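Kitchen Skills by Demonstration: where we are
Progress note to Brillholm, 12/05/2018
From Volkan Türkmen, Bandance

Hi all,

Sorry this one runs a bit longer than the last note, but there's a lot more to tell this time (and most of it is good!). You asked for fewer charts and more plain talk, so I'm taking you at your word.

The short version: we now have 20 clean demonstrations of the potato task from each of our two operators, and the first playback tests are on the calendar. The slightly longer version is that we threw out almost everything we recorded in September and started over, and I'm glad we did. Back then we were letting people drive the arm however they liked. One person would come straight down, the next would sneak in from the side, and when we tried to learn from the whole pile we got a kind of mushy average that didn't look like anyone's idea of picking up a potato.

So now we have a script, and it fits on an index card. Come in from above. Open wide, straddle the potato, close slowly, stop for a beat. Lift, travel, stop again over the pot, then go down inside before you let go. That last bit is where the operators earn their lunch. From the side you lose sight of the fingers once they're down in the pot, so they steer that stretch using the wrist view, and it takes some getting used to. The steel inside is basically a fun-house mirror and there's glare all over one side of it. Volkan Aydoğan taught himself to watch the finger tips against the potato and pretty much ignore the walls, and his runs got a lot smoother once he did. I'm still a wall watcher, I'm afraid, and my runs show it. 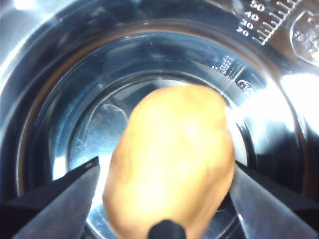
What went well

Teaching by remote control is winning over teaching by hand, at least for this job. We tried both. Guiding the arm by hand feels lovely and natural, and a new person can do it in minutes, but your own arm keeps getting in front of the side camera and people tend to push harder than they realize. With the remote setup the grip is gentler and the pictures are cleaner. It's slower to learn (Aydoğan says six sessions before he stopped swearing at it, and I'd say that's generous to both of us), but I'd make the same choice again.

The pauses on the index card were Aydoğan's idea too, and they've been a huge help. We cut every recording at the pauses, so a run breaks into neat pieces and we can toss a bad lift without losing a good approach.

What went less well

Potatoes! They're all different, which is the whole point, but big ones leave very little room for sloppy finger placement. If one tip lands high and the other low, the potato likes to roll as the grip closes. We re-recorded 23 runs for that reason alone. I've asked the operators to keep a few of the wobbly ones in a separate folder, the ones where they catch the roll and fix it, as I think those will be worth more to us than the perfect ones later on.

We also lost two afternoons to the Undum logging software, which was saving the gripper signal a hair behind the video. You couldn't see it by eye. Everything we kept has been checked, and the fix is in.
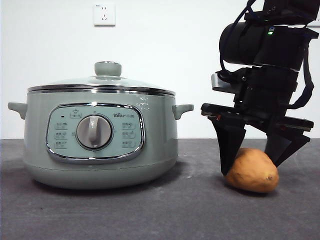 Side view of the bench, with the gripper on a potato next to the pot.

Next up

We'd like to get to 24 demonstrations per operator before the first playback test, then hand the controls to the folks at Ogura, who have never driven our arm, and see whether the index card is enough for them. I have a small bet going on this. After that come lumpier vegetables, and I'm told somebody wants to try ginger.

Money-wise we're on plan. I'd like to move what's left in the travel line over to operator hours, if that's okay with you. Just drop me a line and I'll send the revised sheet.

Thanks as always for your patience,
Volkan T.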